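27 May 2021

**From the bathtub end of the house**

I promised a couple of newsletters ago that I'd write up the great bathroom re-caulking, and then the spring seed swap ate up all my time and I didn't. Several of you wrote in to ask (one of you rather sternly), so here goes. Get a coffee. This one is long, and it's mostly about mildew.

If you're new, we bought the house on Cadwaladr Lane four years ago, and I've been fixing it up one small room at a time ever since. The bathroom was the first room I ever touched in it. I put a bead of caulk around that tub in our first month, feeling very grown-up, and by the next winter it had gone gray in one corner and was peeling at the other. I did it again. It peeled again. So this was my third go, and I decided to find out what I'd been doing wrong before I bought another tube of anything.

What I'd been doing wrong was pretty much everything before the caulk. I was scraping off the loose bits, giving the joint a wipe, and running new stuff over whatever was left of the old stuff. Silicone doesn't stick to old silicone. It sort of sits on it politely for a few months. If you take one line out of this whole newsletter, take that one, and go look at your tub.

So, getting the old stuff out. I used a plastic scraper first because I was scared of scratching the tub, and then a utility knife for the parts the scraper skated over. You cut along the top edge where it meets the tile, then along the bottom edge where it meets the tub, and if you're lucky a long rubbery strip lifts right out. I was lucky exactly once, along the long side, and I will remember that strip fondly. The rest came out in crumbs. It took me a whole evening and half of the next morning, and I listened to an entire audiobook about a lighthouse.

There's a gel you can buy that softens the leftover film. Mine was from Zestlow, and it smells like an orange that has been to chemistry class. You brush it on, leave it for a couple of hours, and then scrape again. I'd skipped it both other times because it seemed like one more thing to buy. Well! The amount of clear film that came off a joint I would have sworn was clean was a bit embarrassing. Run your fingernail along it. If the nail squeaks and drags, there's still silicone there. If it clicks along like it would on a plate, you're good.

After that I cleaned the joint with rubbing alcohol on a rag, twice, and then I left it alone. This is the part I'm worst at. The gap behind the tub had been collecting shower water for who knows how long, and it needed to dry out properly. I gave it two full days with a fan pointed at it and the window open, and we all showered at my sister's place across town, which involved a lot of towels in the car and one very long conversation about her parking situation.

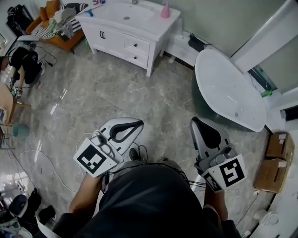 Now, filling the tub. I'd read this years ago and thought it was an old wives' tale, but I'm a convert. A tub full of water is heavy, and it sinks a tiny bit when it's full, and that pulls the gap open. If you caulk it empty, then the first time somebody takes a bath the bead gets stretched and starts to let go. So you fill it up first, caulk it while it's full, and leave the water in until everything has cured. It feels ridiculous. You stand in there in your socks (clean the tub first, dry your feet after, don't ask) or you lean over the side like you're bathing a large invisible dog. I leaned. My back had opinions for three days.

On tape or no tape -- I know people feel strongly about this one. My neighbor does it freehand with a wet finger and it looks like it came out of a factory. I am not my neighbor. I put painter's tape along the tile and along the tub with a narrow gap between, ran the bead, smoothed it once with a finger dipped in soapy water, and pulled the tape right away while everything was still wet. Pull it away from the bead at an angle and go slowly. If you wait till it skins over, you'll get a ragged edge and you'll say words.

Two more small things I got wrong before:

- I was cutting the nozzle much too big. You want a small hole, cut at a slant. You can always make it bigger.
- I was stopping and starting in the corners. Start in a corner and work out to the middle of the wall, then do the same from the other corner, and let the two beads meet somewhere flat where you can smooth them together.

I bought pure silicone this time, the white kind, Drolport brand, because that was what the hardware store on Cumano Street had on the shelf. The last two times I'd used the cheaper acrylic kind that says "kitchen and bath" on it. I'm told it's fine for the top of a backsplash. Around my tub it was not fine. The silicone costs a bit more and it's stickier and meaner to work with, and it gets on your elbows in ways you won't discover until dinner. Wear something you don't love.

The tube said it was ready for water after 24 hours. I gave it twice that, and I'd do the same again. Then I pulled the plug and stood there listening to it drain, feeling like I'd launched a ship.

What did it all cost? I kept the receipts this time, which is new for me. The whole job came to $45, and that includes the gel, the tape, two tubes of caulk (I only used one and a bit), and a new scraper after I stepped on the first one. The best price I got from a handyman was $369, and he wanted to redo the grout as well, which brought it up to $496. He may have been right about the grout. I've decided not to look at the grout until July.

I do want to say something about mildew, because that's what most of the emails were about. New caulk won't fix it. Ours had a bathroom fan that made a noise like a small airplane, so of course everybody in the house turned it off the second they could, and the room stayed steamy for hours. I took the cover down and washed it in the sink, and then I vacuumed the fan blades with the little brush thing. There was a felt blanket of dust in there. It's still noisy, but it pulls air now -- it'll hold a square of toilet paper against the grille, and before it just let it drop. We run it for 35 minutes after every shower. I stuck a cheap plug-in timer switch on my wish list and was firmly told that we could all just remember. We'll see how that goes!

The other thing that has helped is dull, but it works. I keep a squeegee hanging on the shower head and the last person in gives the walls a quick swipe. I resisted this for years because it seemed like something people in magazines do. It takes less time than finding your towel.

A reader asked whether you can just bleach the gray out of old caulk. You can try. If the gray is sitting on the surface, some bleach on a twist of paper towel, left along the joint for an hour or so with the window open, can lighten it a lot. (Don't mix it with any other cleaner, please, and never with anything that has ammonia in it.) If the gray is underneath, with clear caulk over the top of it, then it's not going anywhere and you might as well get the scraper out. Ours was underneath in the back corner, where I'd sealed it in myself the second time around, like a bug in amber.

Another one of you asked about the joint between the tub and the floor. I did that one too, with the leftover from the second tube, and it was much easier because you can sit down for it. Some people say to leave a small gap at one end, so if there's ever a leak under there it has a way to show itself. I left a finger's width on the end by the door. I have no idea yet whether it matters, and I hope I never find out.

What's next is the kitchen windowsill, where the paint has been lifting since we moved in and where I've been hiding the problem behind a row of basil. If anybody has stripped old paint off a sill without ruining the wood, I'd love to hear how. I've got a heat gun on loan and I'm a little afraid of it.

Also, the tomato seedlings from the swap are all spoken for, but I still have a tray of marigolds on the porch. Come by and take some. The gate sticks, so push it low down.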